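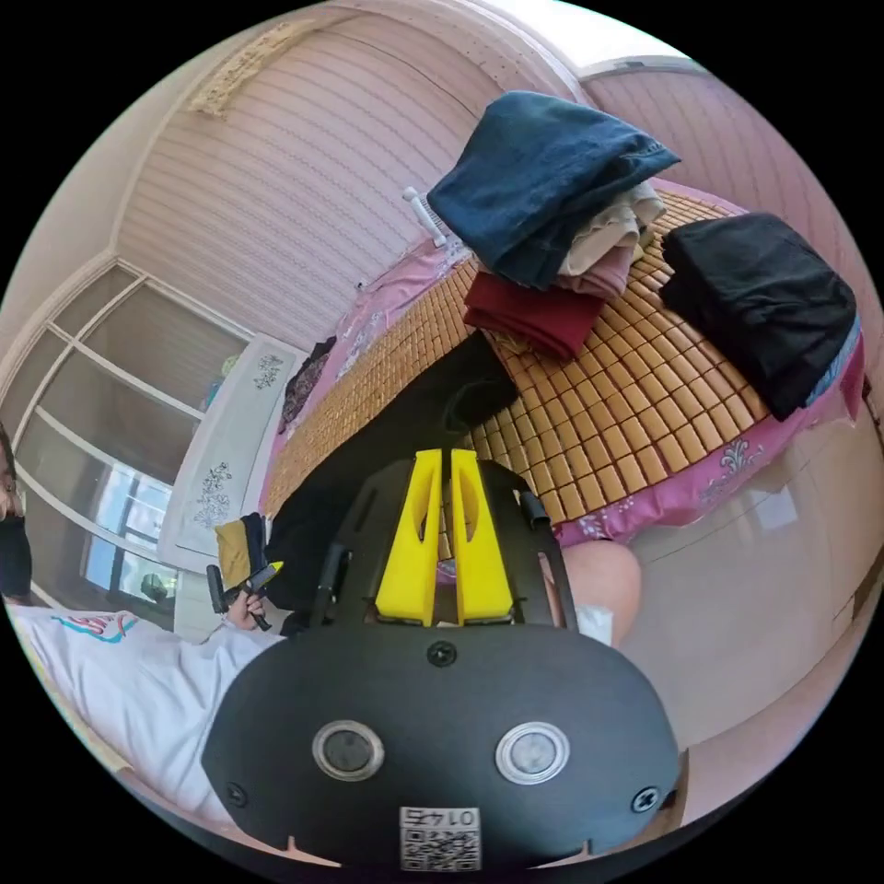 BRIMURA, June

Ask Revathi Pinto about her favorite place to fold laundry and she won't name a table. She'll take you straight to the bed, the one with the bamboo mat on it, and start smoothing the tiles with her palm before you've put your bag down.

I went to see her because I'd read her column in the Gurkell newsletter, the one on summer bedrooms, and I wanted to know how a person gets so excited about a sleeping mat. It took her under a minute to win me over. The mat is made of small tan rectangles set in a grid, and she lays it right over a flowered pink sheet for the hot months. At night it's for sleeping on. In the daytime it's the best folding surface in the apartment!

"Cloth slides on it," she told me. "You can turn a pair of jeans without dragging the whole bed along with you." She's right. I tried it with one of my own shirts at home, first on a quilt and then on a mat borrowed from my neighbor, and the quilt kept bunching up under my hands.

The stack itself is where she has opinions. Jeans go on top, always, and she doesn't care if they're folded a bit loosely. Under them come the softer things, a beige piece and a pale pink one, and then dark red at the bottom. Black gets its own spot off to the right. She used to mix it in with everything else and spent too many early mornings digging through the pile for it (we've all been there, usually at 6 a.m. with one sock on).

Big pieces of black cloth are her real test. They show every bit of lint and they never seem to have a clear beginning or end.

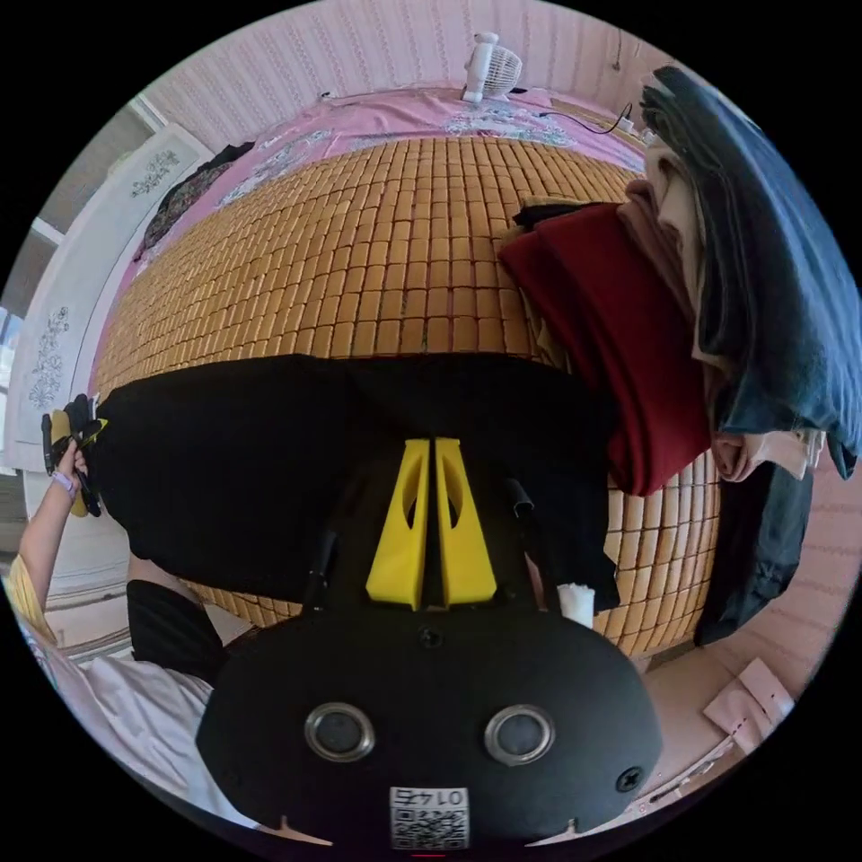
Her way with them is to spread the cloth wide over the tiles first and find the corners by feel, then bring the long side in before doing anything about the width. If it goes wrong she opens it all up and starts over. She has been folding like this for 29 years and still starts over quite a lot, which cheered me up enormously.

Then there's the air. A small white fan stays on the far side of the bed, by the wall, and she likes it running while she works. Folding in June is warm work in Brimura, and the pink ribbed walls of her bedroom hold the afternoon sun longer than you'd think. She angles the fan away from the pile so that sleeves don't lift.

What I loved most was how little she owns for the job. There's no folding board and no set of matching bins. She did once buy a Flovard shelf divider, and it's now holding up cookbooks in the kitchen. The mat came from Isah, a shop 3 streets over that sells bedding and brooms and not much else, and she wipes it down with a barely damp cloth, along the seams, before the sheets go back to normal in the fall.

I've since bought a mat of my own. My first pile leaned badly to the left and the second one was only a little better, but I folded 32 things in one go without sitting down, and I'm already looking forward to the next load.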